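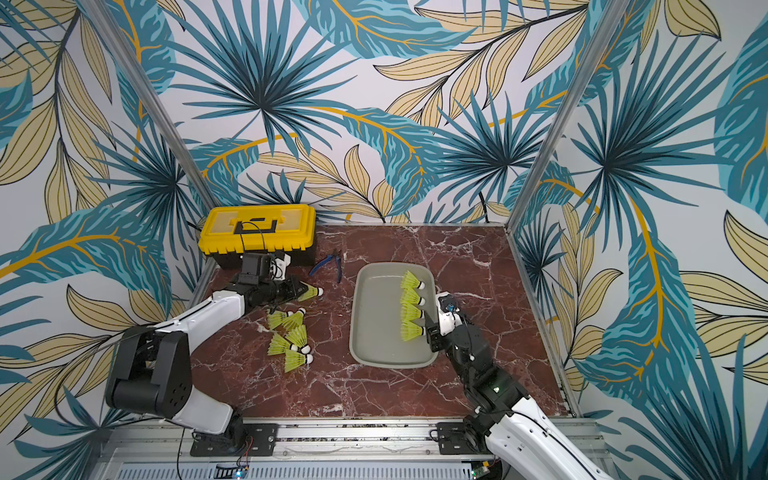 Sorting and Storing Plastic Shuttlecocks: Guidance for Halls and Schools

Goston Leisure Trust, Equipment Guidance
Prepared by Archana Khurana, with contributions from Narendra Grewal
Reviewed each October

Scope

This page sets out the method used at Goston sites for gathering, checking and putting away plastic shuttlecocks after a session. It applies to shuttlecocks with a moulded skirt, whether the base is natural or composite cork. Feather shuttlecocks are kept in their tubes and are covered separately.

The Trust holds a general stock of 4,000 plastic shuttlecocks across its halls and partner schools. Each site is responsible for its own allocation, and returns are made on the equipment sheet at the end of every term.

What is needed

A shallow tray with a raised rim and rounded corners
A clear, hard, level surface
A soft dry cloth
A second container for shuttlecocks withdrawn from play
The site equipment sheet and a pencil

Deep boxes should not be used for sorting. Shuttlecocks at the bottom of a deep box are difficult to inspect and may be pressed out of shape by those above. Trays with divided compartments are also unsuitable, as the dividers catch on the edge of the skirt.

Preparing the surface

Wipe the surface and the inside of the tray with the dry cloth. Place the tray so that all four sides can be reached, and leave enough bare surface next to it for the shuttlecocks that have yet to be checked. Tools and cables should be moved to the back.

Setting out the tray

1. Bring the shuttlecocks to the surface a few at a time. Do not tip out a full bag.

2. Separate any that have become nested. Hold the cork of the inner shuttlecock and ease it out in a straight line. Twisting will bend the ribs.

3. Pick up each shuttlecock by the cork, or lightly at the point where the skirt meets it. Avoid gripping the open rim.

4. Lay the first shuttlecock on its side in the tray, with its cork towards one of the long sides.

5. Lay the next beside it with the cork facing the same way. Continue until the row is complete, then begin a second row behind the first.

6. Leave the rims of the skirts free. A skirt that is folded against the side of the tray will hold the fold if it is left for any length of time.
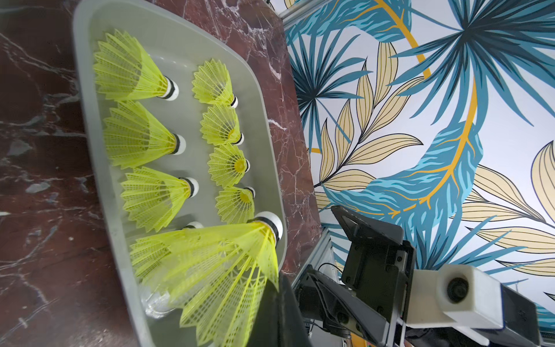

Yellow shuttlecocks lying on their sides in a grey tray, corks towards the right.

Rows need not be exact. It is sufficient that every cork can be seen without lifting another shuttlecock. Where colours are mixed, complete one colour before starting the next, as skirt and band colours are used by many clubs to tell one type from another. The meaning of a band differs between suppliers and should be confirmed against the packaging.

Checking condition

Checking is carried out as each shuttlecock is lifted, before it is placed in the tray. Staff should look at the following points in turn.

The cork. Small marks and light scuffs are acceptable. A cork that is split, loose or flattened on one side is to be withdrawn.

The band. It should sit evenly round the join. A lifted end may be pressed back once; if it lifts again, the shuttlecock is passed to practice use.

The ribs. Hold the shuttlecock by the cork and turn it slowly. Any broken rib means withdrawal. A slight bend will often recover overnight if the skirt is left unconfined.

The mesh. Hold the skirt towards a window or lamp, where tears are easier to find. A single small tear near the rim is acceptable for practice but not for matches.

Withdrawn shuttlecocks go directly into the second container. They are not returned to the surface, where they may be confused with those awaiting inspection. At the last stocktake the Sisodia Road hall withdrew 293 in this way, the greater part of them for broken ribs.

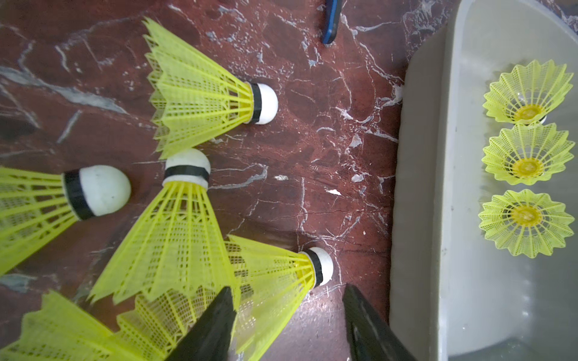 Should shuttlecocks be washed before they are put away?
Wiping with a dry cloth is normally enough. If the skirt is marked, a slightly damp cloth may be used on the plastic, but the cork should be kept dry and the shuttlecock left in the open air before storage.

Recording

Enter the number kept, the number moved to practice use and the number withdrawn. The standard allocation for a single hall is 66, and a request for replacements should be made when the number fit for matches falls below half of that. Requests are sent to Houda Belkadi at the Clornlow store before noon and are dealt with the same working day.

Sites using the Visum booking system may enter the figures there in place of the paper sheet. Both should not be completed, as this has led to duplicate orders.

Putting away

Shuttlecocks for use within the next few days may stay in the tray, in a single layer, with a sheet of clean paper over the top. Trays should not be stacked unless the rim stands higher than the skirts.

For longer storage, return the shuttlecocks to tubes of the correct width, all facing the same way, and lay the tubes flat on a shelf. Keep them away from radiators, heating pipes and direct sunlight. Cupboards on outside walls can become very cold in winter, and plastic skirts taken straight from such a cupboard are more likely to crack when struck. Allow them to reach room temperature before play.
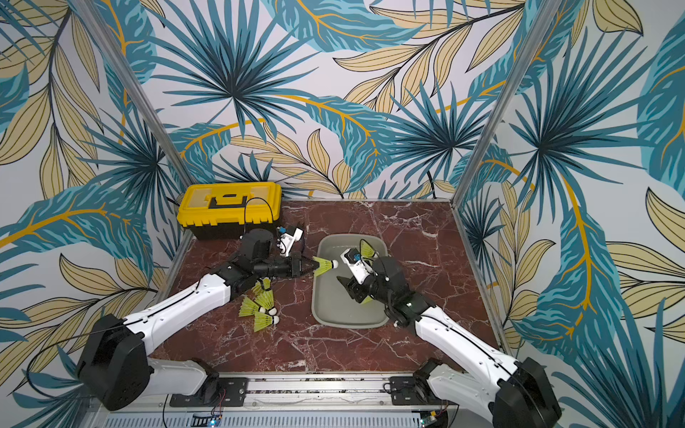 How often should a full check be carried out?
Once each half term is the minimum for schools, and once a month for halls with regular club bookings. Shuttlecocks used for junior coaching may need more frequent attention.

Questions about this guidance should be addressed to Ravindra Srivastava, Equipment Officer, at the Goston office. Printed copies for display in store cupboards are available on request.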